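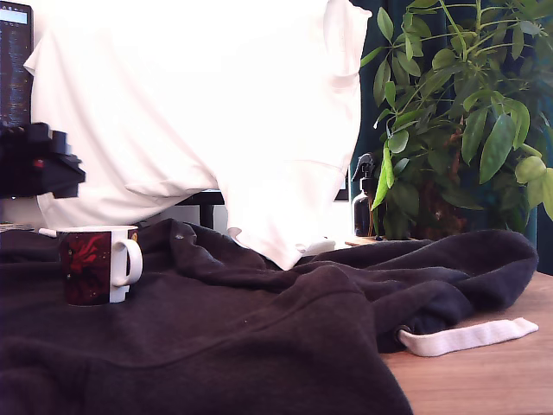 Laundry sorting and folding at the desk stations, second floor. This check covers the room, the surfaces, the garments going out and the labels. It was done in September, in the afternoon, with the sheet from the Kotia contract as a guide. Desks get used for folding when the long table is full, and that is allowed as long as the desk is clear of paper and drink. Dark fleece is the item to watch on a wooden desk: the sweatshirt had a few light specks of lint on it, with a white garment hanging just over it, and darks and whites need more space between them than that. Its drawstring was lying out flat on the desk, and cords should be tucked in before the garment is folded. Marks used below are OK, ACTION and N/A.

## 1. Room and access

- [x] Door opens fully, nothing stored behind it. **OK**
- [x] Walkway between stations clear. **OK**
- [x] Window opens and the catch holds. **OK**
- [ ] Sockets and leads. **ACTION.** The lead for the steamer at station 2 runs across the walkway when it is in use. Move the steamer to the wall side or fit a cable cover.
- [x] Fire notice on the wall and readable. **OK**
- [x] Extinguisher in date, pin in place. **OK**

Plants can stay. Water them from the window side and keep the tray emptied. Clean clothes should not be left touching leaves or soil.

## 2. Desks and surfaces

- [x] Surfaces wiped before the shift. **OK**
- [x] No splinters or raised edges that could pull a knit. **OK.** The edge at station 16 was sanded after the last check and is fine now.
- [ ] Drinks kept off the desks. **ACTION.** One mug ring at station 18. Drinks go on the shelf by the door.
- [x] Screens far enough back that hanging items don't catch on them. **OK** at the time of the check, but white items should not be draped over anything with a stand. Use the rail.
- [x] Lint rollers at each station. **OK.** The Tondo refills are a poor fit on the older handles and come off in use. Order the wider ones next time.

## 3. Whites

- [x] Hands clean and dry before handling. **OK**
- [x] Collars, cuffs and hems looked at under the lamp. **OK**
- [x] Buttons checked by hand for loose thread. Pull gently, do not twist. **OK**
- [ ] Whites kept apart from darks at every stage. **ACTION.** The rule has been for separate baskets only. It needs to say separate surfaces too. A hem left lying on navy or black cloth picks up fluff, and a new dark item may mark it if either one is damp.

The small pale buttons are easy to miss against white cloth. Check the whole length of the hem and both cuffs, and fasten any button that is there before folding.
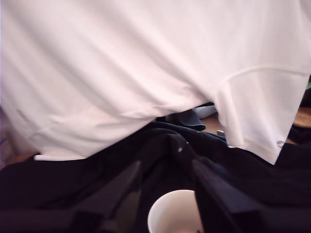 Menzies asked whether separate surfaces would really be workable on a busy afternoon, as there are seldom two clear desks free at once. A clean cotton sheet laid over the darks would do the same job, Menzies said, and it could be shaken out between loads. That is accepted for a trial. The sheet has to be plain white, washed daily and kept in the Skullard cupboard with the pressing cloths.

## 4. Darks and fleece

- [x] Pockets emptied. **OK**
- [x] Fleece kept out of the hot pile. **OK**
- [ ] Lint removed before folding. **ACTION.** Roll along the seam first, then the body, then the hood or cuffs. Change the sheet on the roller when it stops picking up.
- [ ] Drawstrings. **ACTION.** Even up both ends and tuck them inside. A cord hanging over the desk edge can be caught by a drawer.
- [x] Dark items shaken out and folded flat. **OK.** Anything left bunched for more than a few minutes gets creased and has to be done again.

## 5. Labels and bags

- [x] Bag tags filled in on both sides. **OK**
- [x] Care labels read before steaming. **OK**
- [ ] Odd items. **ACTION.** Bag 202 has no tag on the second side. Hold it until the owner is confirmed.

## Follow-up

Steamer lead to be sorted before the next shift. Section 3 wording to be changed on the printed sheet at every station. Lint and drawstrings to be looked at again at the next check, along with the sheet trial.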